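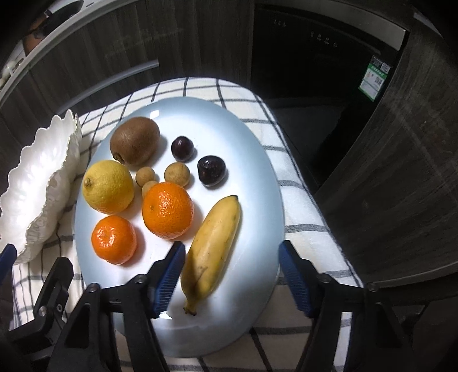
Uviser's new planning stack has been doing the rounds on the team channel, and enough of you have asked what we think of it that it gets the long item this month.

The claim is simple to state. You record people moving things with hand-held grippers, feed the recordings to the policy trainer, and the planner works out by itself when both hands are needed and when one should stay out of the way. Uviser's release notes call this "emergent coordination." We've been burned by that word before, so we ran it on the fruit task, plate and bowl, the same one we used for Zastix last winter.

Fruit is a fair test. A lemon and a longan want very different jaw widths, and dark, glossy skin gives the perception side trouble because the highlights move whenever the wrist camera does. The pose estimates on the dark fruit jumped by as much as 24 millimeters between consecutive updates. Uviser smooths this with a filter that is on by default and mentioned in one line of the documentation. With the filter off, the trajectories look a lot less like the ones in the launch post.

The other thing to look at is the idle hand. In the recordings one gripper often works while the other waits close by, and a person does that without thinking.

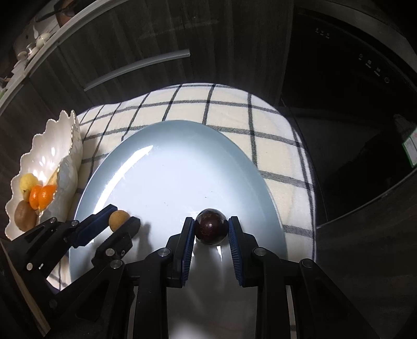
The trainer has to decide whether the waiting hand is part of the skill or just parked there, and as far as we can tell it doesn't decide. It copies the hover. In replay the second arm drifts in toward the plate on every pick, useful or not, and the collision checker then slows both arms down to cope. You can mask the idle arm by hand in the config file, which works fine — but then the coordination is coming from whoever wrote the mask.

We trained on 2000 episodes and held out 40. Results on the held-out set were decent for the citrus and poor for anything small and round. Moving the bowl a few inches hurt more than swapping the fruit did, and that usually means the policy has learned the table. The Flornville group reports better numbers, although their write-up doesn't say whether the bowl ever moved.

Some of it is good. The timestamp alignment tool is the best we've used and saved us most of a Sunday. The episode viewer no longer eats all the memory on the laptop. If Uviser sold those two pieces separately we'd buy them and keep our own planner, Sang, for everything else.
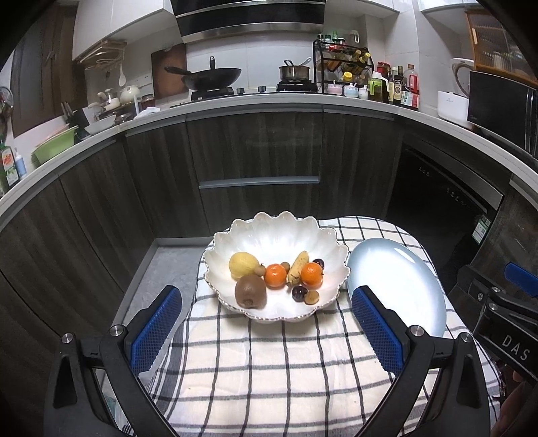

Kerubo Mollel read a draft of this item and thinks we were too hard on the planner. Her view is that the hover is a labeling problem: tag the segments where a hand is idle, retrain, and the drift should mostly go away. She also pointed out that Sang never had to learn from two hands at once, so the comparison flatters it.

Fair enough on the second point. On the first, tagging idle segments across the full set is real work, and the release notes promise we won't have to do it. We'll tag a slice and rerun with the smoothing filter off and the bowl moved between episodes. Until then the license request stays on hold, and please don't point the shared training queue at version 2 of the stack without asking first.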